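Teaching by hand or by joystick? (bin picking, mixed items)
Forum > Workshop talk > Arms and grippers

dace_u
Hello all, long-time reader and not much of a poster, so forgive me if this has been gone over before. We're a small group at Nustholm, four of us, and since December we've been recording demonstrations for a picking task. Jumbled household things in a bin, pick one, lift it clear, put it down outside, repeat. So far we've done the lot by remote control, with one person on a 3D mouse, and it's going slower than any of us hoped. Khairul, who does most of the driving, manages 30 good picks in an afternoon if his wrist holds up.

My question is whether we ought to be taking hold of the arm and guiding it by hand instead. I've tried it a little and it feels lovely and natural for the long moves, but I worry about what happens close to the floor of the bin. Has anyone done both for long enough to have an opinion?

old_blagoje
Oh, I have opinions, and my wife will tell you they come whether asked for or not! By hand, every time. You can feel the weight of the thing, you can feel when a finger touches the wall, and your path comes out smooth because your own arm is smooth. I taught a packing cell at Temovano that way for years and new people picked it up over a cup of tea. With a joystick you get those horrid little stop-start moves, all corners, and then the robot learns the corners too and you spend the spring trying to get them out again.

valbona_s
I'm going to disagree with Blagoje, fondly. For packing the same box in the same place, yes, by hand is a joy. For a mixed bin where the robot has to look before it picks, your hands and sleeves are in every single camera view, and they won't be there when it runs by itself. We had 2,445 recordings made by hand at Szczepańska and I'd say the pictures were the weakest part of them. The moves were gorgeous, I'll give him that.

Dace, could you show us your sort of bin? It makes a difference how crowded it is.

dace_u
Of course, and thank you both, I'm already glad I asked. It's a metal bin with sloping sides and the mix gets changed now and then.

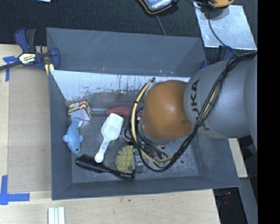
Driving down into a corner is where we lose most of our time, and the walls are the reason. Khairul tends to come in high, turn the wrist, and then creep down the last bit at the slowest setting. Soft things forgive him nearly anything, so a plush dolphin like the one in there is a friendly place to start a new driver, but the long thin things are another matter. The hairbrush and the white scoop are touching each other, and with a pair like that you have to decide whether to take the free end or go for the heavier part and hope the neighbour stays put. He and I never choose the same one! Does it matter if two people teach the same pick in two different ways?

valbona_s
It matters a bit, yes. If half your recordings take a handle and half take the head, a simple learner can end up aiming for the middle of nowhere between them. The newer methods cope better, but I'd still agree a house rule and write it on the wall. Ours was "take the end that's clear of its neighbours, and if neither is clear, pick something else first". We argued over it for a week and then it saved us a great deal of bother.

curell_fan
Can I put in a word for the joystick people? I felt just as Blagoje does until I tried a proper leader arm, the small copy of the big one that you hold and move about. I built mine from the Curell plans over a few evenings, and it gives you most of the smoothness without anybody leaning into the cell. The cost is that you can't feel a thing through it. I squashed a great many objects in the first days, and I still go gently with anything that has bristles or soft bits sticking out, as you never quite know how far the fingers have closed until you lift.

old_blagoje
Well there you are, you can't feel a thing! That's my whole point, given to me on a plate. I'll grant Valbona the sleeves, though. I hadn't thought about cameras, we never had any. Our robot went where it was told and the boxes had jolly well better be there.

Dace, looking at yours, I'd be watching the cables and that yellow hose when the wrist turns. It loops round right beside the joint. With your hands on the arm you notice a hose going tight long before it gives you any trouble, and from a chair with a mouse you may not notice at all.

khairul_w
Khairul here, the one with the wrist. The hose is a fair point and I do keep half an eye on it. I've taken to making the big turn up high, well before I go in, and leaving the wrist more or less alone after that. It costs a few seconds each time but my recordings look tidier for it, and Dace has stopped sighing.

What I'd love to know from Valbona is how many were enough. Dace has 3,000 written at the top of the whiteboard and it's giving me bad dreams.

valbona_s
Poor you! I wouldn't chase a number, truly. Ours began picking sensibly a long way before we stopped recording, and what helped it most was a different kind of recording. Start some of them from an awkward place on purpose, with the gripper slightly off to one side or a finger resting against the thing you want, and then show it how to back out and come in again. Clean picks alone never teach it what to do when it misses. Manouchehr Sadeghi in our group did a whole batch of nothing but recoveries, and they did more good than anything I recorded that month, which I took quite badly at the time.

dace_u
That's really useful, thank you. We've been throwing away every fumbled pick, so I think we may have binned some of our best material. I'll put recoveries on the plan, and we'll try a leader arm if curell_fan wouldn't mind sending me the parts list.

old_blagoje
Try a few by hand as well, just for me. Roll your sleeves up first.

curell_fan
Parts list sent, Dace. Get the stiffer springs, the ones on the list are too weak for the shoulder.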